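생활 소재의 이해 — 강의 노트 2
주제: 식탁보용 직물, 조직과 관리
작성일: 2022-12-29

1. 지난 시간에 이어서

지난 시간에 우리는 섬유의 종류를 배웠습니다. 이번에는 실이 천이 되는 방법, 그리고 그 천을 식탁 위에서 쓸 때 생기는 문제를 봅니다. 교재의 용어와 제가 쓰는 용어가 조금 다를 수 있습니다. 그 경우 시험에서는 교재의 용어를 쓰십시오.

2. 조직

평직은 경사와 위사가 한 올씩 교차하는 조직입니다. 교차점이 많아서 천이 튼튼하고, 앞면과 뒷면의 차이가 작습니다. 능직은 교차점이 비스듬히 이어져서 표면에 사선이 나타납니다. 평직보다 부드럽고 구김이 덜 생깁니다. 식탁보에는 두 가지가 모두 쓰입니다.

격자무늬를 만드는 방법도 하나가 아닙니다. 색이 다른 실을 경사와 위사에 일정한 간격으로 넣는 선염 방식이 있고, 다 짠 천에 무늬를 찍는 날염 방식이 있습니다. 선염은 보통 뒷면에도 무늬가 같은 진하기로 나옵니다. 날염은 뒷면이 흐린 경우가 많으므로, 구별할 때에는 반드시 천을 뒤집어 보아야 합니다.

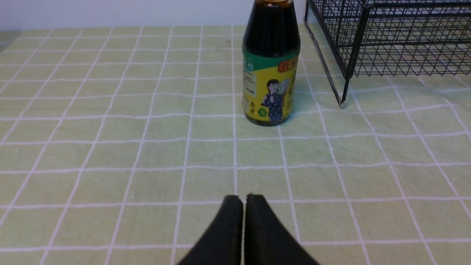 그림 1. 연한 녹색 바탕에 가는 흰 선의 격자무늬 식탁보

3. 크기와 무게

Plukumberg 공방의 견본 천은 제곱미터당 400그램으로 주문하였는데, 실습실에서 재어 보니 407그램이었습니다. 천은 공기 중의 수분을 흡수하므로 이 정도의 차이는 이상한 것이 아닙니다. 무게를 비교할 때에는 같은 방에 하루 이상 둔 천을 사용합니다. Flosta 견본은 더 얇으니 따로 기록하십시오.

4. 얼룩의 분류

얼룩은 수용성, 지용성, 색소성으로 나누어 생각하면 편합니다. 간장이나 식초는 물에 잘 섞이지만, 색이 진한 것은 색소가 섬유에 남을 수 있습니다. 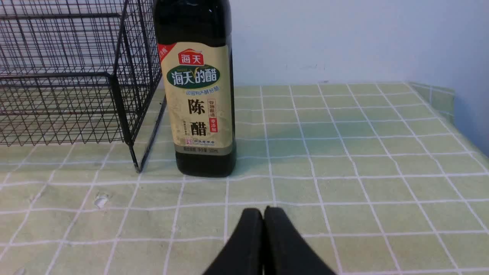

그래서 처음 처리가 중요합니다. 문지르지 말고 마른 천으로 눌러서 흡수시킨 다음, 찬물 500밀리리터 정도에 중성세제를 조금 풀어 두드립니다. 면과 마는 약한 산에는 비교적 잘 견디지만, 산이 남은 채로 다림질을 하면 섬유가 약해집니다. 양모와 견은 반대로 알칼리에 약합니다. 기름 얼룩은 물보다 세제 원액을 먼저 바르는 것이 맞습니다.

염소계 표백제와 산성 물질은 절대로 함께 쓰지 않습니다. 유해한 염소 기체가 발생합니다.

5. 과제

Drummond 견본과 Drundier 견본에서 각각 작은 조각을 잘라 조직을 확대하여 그리고, 선염인지 날염인지 판단한 근거를 쓰십시오. 분량은 2쪽입니다. 제출 기한은 3월 첫 수업 시작 전까지이고, 천 조각은 종이에 붙여서 함께 내십시오.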